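Shift swapping gets its own button at Niltham

I've been poking at workforce software long enough to get a little giddy about small releases, so bear with me. Niltham pushed out its June update to the scheduling product this month, and the bit I keep going back to is the new swap board. Until now, if you wanted to trade a shift you had to message a coworker, message your manager, and then hope somebody remembered to change the rota before payroll closed (I've been on the wrong end of that one more than once!).

Now you post the shift, anyone with the right skills and enough free hours sees it, and the first person to claim it goes into a queue for a manager's okay. The manager gets one screen with the overtime effect already worked out. You can even set it to approve on its own when no overtime is involved, and I suspect a lot of busy store managers will switch that on by lunchtime.

Wirkham, the home goods chain, had the board early and ran it in 10 stores over the spring. I had a long call with their scheduling team and they were pretty cheerful about it. They logged 2559 swaps in the trial, and they told me most of the grumbling came from people who wanted it on their phones sooner — the app version showed up halfway through. The rest of their stores get it before the fall hiring rush.

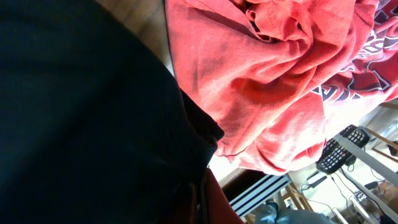 What it costs and what's missing

If you're already on the standard plan, the swap board is included. Smaller outfits with fewer than 50 employees can get it through Nilta, the cut-down version, though you'll be limited to three open swaps per person at any time. I asked if that cap might move and got a friendly "we're looking at it," so make of that what you will.

My one real gripe is split shifts. You can't offer up just the evening half and keep the morning, and for anybody running a restaurant or a clinic desk that's going to sting. There's a workaround where the manager breaks the shift in two first, but then you're back to sending messages, and we've all had enough of those.

Also worth knowing if you use Sekiguchi for payroll: the connector needs a refresh before swapped hours come through under the right name. It took me a few minutes on a test account, and the setting lives under Integrations, then Time Codes. Do it before you turn the board on. I'll be trying the phone app properly next, so if you've already got it running with your team, drop me a line and tell me how it's going — especially if you've got night crews.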